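Cahier d'atelier, décembre
Essais de teinture à la garance, suite

8 h 40
Repris le bain laissé à macérer hier soir. Racine broyée Ernov, 500 g, dans l'eau du robinet. L'odeur est bonne, pas de mousse en surface. J'ai filtré une fois au coton, puis une seconde fois parce qu'il restait de la poudre au fond.

Mordançage
Laine Ristetti, écheveaux pesés secs : 432 g au total. Alun et crème de tartre comme la dernière fois. Thư Bùi pense que je monte trop vite en température. J'ai donc mis une heure pour arriver à 80 degrés, puis maintenu une heure. Laissé refroidir dans la cuve.

Bain de couleur
Entrée des écheveaux à 11 h 15. Jamais au-dessus de 70 degrés, sinon on tire vers le brun (voir l'essai Weerakoon, raté). Sorti un brin témoin toutes les vingt minutes. Les deux premiers sont orangés, le troisième est déjà le rouge brique qu'on cherche. Le lot 324 prend moins bien que l'autre, sans doute un reste de suint. À relaver avant le prochain essai.

Rinçage
Eau tiède, quatre passages, sans essorer. Séchage à l'ombre. Le dernier rinçage est resté légèrement rosé.

Table et bacs
Les bacs en plastique vont sur la table en bois, les cuves inox restent près de l'évier. Bien essuyer le bois après usage, la garance marque.

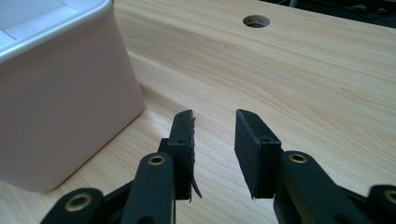
À faire
Recommander de l'alun chez Kivico, réf. 2739.
Refaire le témoin avec de l'eau de pluie.
Demander à Thư son carnet sur la gaude.
Étiqueter les brins avant de les ranger, j'en ai encore mélangé deux.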